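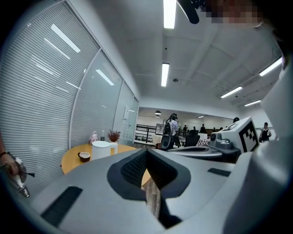
Shared floors: a sceptic's gallery
Part 4: Drudano, the tea corner

I have a low opinion of what offices call a breakout area. In my experience it is a corner where a desk wouldn't go, given a name by somebody in marketing, and within a month it has a broken printer in it. The people at Drudano were very keen that I look at theirs, so I went in March and was prepared to be bored.

Regular readers know how these pages work. I look at the bits of a workplace that people use, put up whatever I have, and write a line or two under each heading. No scores. Somebody always writes in to ask for scores.

The table
Round, wooden, a light honey colour. I was ready to complain about it, as round tables waste floor and you can't push them into a corner, but for a kettle and a couple of people standing over it the shape is fine. Jonier supplied it. Their leaflet says it "brings people together", a lot to ask of a table. Give it a year of hot cups and then I'll tell you what I think of the finish.

The kettle
White, electric, with a boxy handle. I don't trust a boxy handle until I've poured from it with a full load, and I didn't get the chance. It shares the table with everything else, and for me that's the weak point of the whole corner. A kettle wants a counter and a tap close by. Carrying one across an office to fill it is a nuisance, whatever the brochure says about "informal hospitality".

The cup
Small and brown, white inside. Good for espresso, hopeless for tea. It was sitting near the edge of the table, where small cups always end up. I'd have it moved in.

The water bottle
Clear plastic, dark cap. Every workplace I visit has a policy about plastic bottles and every workplace I visit has a plastic bottle on the table.

The plant
Reddish-brown leaves, in its pot just behind the kettle. I'm told steam does plants no harm. I have killed 9 of my own and can't claim to be an authority, but I wouldn't park one there. A windowsill, please, or a shelf. The colour does go well with the wood, I'll give them that.

The little pink thing
A figurine, as far as I could make out. I like it more than anything that was bought for this corner on purpose.

The curved glass
Prudov did the partition, and it's plainly where the money went. A curve costs a good deal more than a straight run and you lose some useful wall behind it. I asked what the curve was for and was told "flow". Well, all right. It does soften that side of the room, and the thin white uprights are neat enough. The lights show up in it as bright streaks, which would drive me mad if I had to face it all day.

The blinds
White, horizontal, the full height of the glass. My usual grumble: you pay for glass so that people can see through it and then you pay again so that they can't. Also someone has to dust them. Ask who before you order any.

The door sign
Small, white, about head height on the glass door. I approve of the height. Too many are down by the handle.

The ceiling
White, with the beams left showing and long strip lights. Fluorescent, and I've yet to meet anybody who loves them. Drudano's brochure promised "warm, layered lighting" in the tea corner. I'd ask for that sentence to be taken out or a lamp to be put in.

Would I sit here?
For a quick cup, yes. For a meeting, no, I'd want to be behind the blinds with everyone else who has any sense.

Next on the list is the old Tarawneh building, which I last saw in 2000 and didn't care for then either. They say the kitchen is new.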